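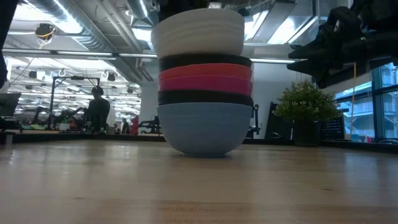
Six bowls, white one on top. Bench two, 1st February.

**1/** Posting some notes on our term project, mostly for the students starting the same course in November. We are a team of four in the manipulation class. The task is bowl stacking with two arms. I write the data and training side, so that is most of what you'll get from me.

**2/** The task as written in the handout: bowls start spread out on the table, the arms stack them, the stack has to stand for five seconds with both grippers clear of it. Any order of colors is allowed. We did not use a fixed order, and I'd do the same again.

**3/** The class splits into groups named after the code repos. Ours is Stavent. The others are Fevov and Prokton. Fevov is folding cloth and Prokton is sorting cutlery. We share the room and the booking sheet, so most of our work gets done in the evening.

**4/** We collected 300 demonstrations by teleoperation. It took longer than planned. The first 71 had to be thrown out. I had the gripper values logged one step behind the joint values and didn't check until we tried to replay an episode. Replay an episode on day one. It takes five minutes.

**5/** After that we recorded again until we were back at 300 good ones. Three of us took turns driving. Our styles are different enough that you can tell from the joint plots who was driving. I come in high and drop straight down. Sun-ja Um comes in from the side, low, and tips the bowl at the end.

**6/** Mixed styles hurt the first model. It would start with a high approach and switch to a side approach halfway, then knock the rim of the stack. We agreed on one approach for the placing arm and wrote it on the whiteboard. Either approach would have been fine – we just needed to pick one.

**7/** About the bowls. They nest deep, so once two are together you only see a band of the lower one. The black ones are the hardest for us. The grippers are black too, and in the wrist view the fingers and the rim run together. We tried more light on the bench and it gave us reflections on the tabletop. Went back to the normal room lights.

**8/** Offset adds up. If one bowl sits a little to the left, the next one usually lands on the high side of it and doesn't drop all the way. The white bowl on top in the photo is a bit left of the rest. By the handout that is allowed. The rule only says the stack has to stand.

**9/** Someone asked about the window. Yes, it matters. Our afternoon runs and our evening runs were not the same, and the model trained only on evening data did worse in daylight. We now label every episode with the time of day and make sure each training set has both.

**10/** Evaluation is 40 trials. We do them in blocks of 10, with the start positions drawn by a script so we can't set up the easy ones without meaning to. One person resets the table, one person fills in the sheet. The one who trained the model does neither. That was Sun-ja's rule and I complained about it for a week, then found two trials in my own old sheet that I had marked as passes and shouldn't have.

**11/** Failure labels we use: missed grasp, rim hit, dropped early, stack fell, timeout. We started with "other" as a sixth label and took it out. Half the sheet was "other".

**12/** For the report we need a baseline. Ours is a scripted pick and place called Cui, left over from last year's group. It works when the bowls start exactly on the marks and not much otherwise. It's still useful for checking that the arms are calibrated. I run it before every session.

**13/** Things I would ask for on the first day of the course if I were starting over: the log format in writing, a spare set of finger pads, and the bench key. We waited nine days for finger pads.

**14/** Left to do: the last two blocks of trials, the plots, and the section on daylight. Sun-ja is writing up the grasp part. The draft goes to the other two groups for comments first.

**15/** Data sheet template is in the class folder under Stavent/eval. Copy it, don't edit it in place please. Questions about the logging bug can go in the replies.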